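Clirham Shared Kitchens
Interim progress report to the Wendero Fund
Reporting period: to the end of January

1. Purpose of the grant

The Wendero Fund awarded £2,000 towards the refurbishment and equipping of the residents' kitchen at Ignacio House. The kitchen serves 10 tenants, all of whom moved in with few household goods of their own. The agreed aims were to renew the worktops and wall tiling, to provide small appliances and storage for everyday cooking, and to agree a layout with the tenants.

2. Progress to date

The building work is complete. The old worktop was removed and replaced with one in a white and grey marble pattern. The wall behind it has been finished in narrow vertical mosaic tiles in black, grey, white and silver, chosen by the tenants from samples provided by Sternari. The tiling took two days longer than planned, as the plaster near the window had to be made good first.

Small appliances have been bought and are in daily use. They include a two-slot toaster and a stainless-steel countertop oven. The oven was preferred to a second full-size cooker on grounds of cost, and tenants report that it is adequate for single meals.
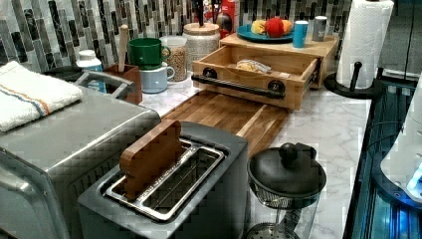 Storage has proved the more difficult part of the project. The original plan assumed that dry goods would be kept in the wall cupboards, with the worktop left largely clear. In practice tenants prefer to have jars, mugs and utensils within reach, and the counter has filled up accordingly. A wooden drawer organizer was purchased for the cutlery but is at present kept on the worktop, on the large cutting board. Fitting it into a drawer is included in the remaining work.

Lidded jars and canisters have been introduced for cereals and other dry foods. These have been well received, and less food is being thrown away after being left in open packets.

3. Expenditure

Spending to the end of January stands at £1,247, covering tiles, appliances and storage items. The worktop itself was paid for from our own maintenance budget, as set out in the application. The balance is committed to shelving and to the electrical work described below.

4. Matters outstanding

An additional double socket is required so that the toaster and oven need not share an outlet with the kettle. A quotation has been accepted and the work is expected in the spring.

A narrow shelf will be fitted along part of the tiled wall to take mugs and jars off the counter. Tenants have asked that the knives also be given a fixed place – a wall-mounted rack is under consideration, subject to advice on safety.

5. Next report

The final report will be submitted on completion of the shelving and electrical work, together with receipts and a summary of tenants' comments. No change to the total grant is requested.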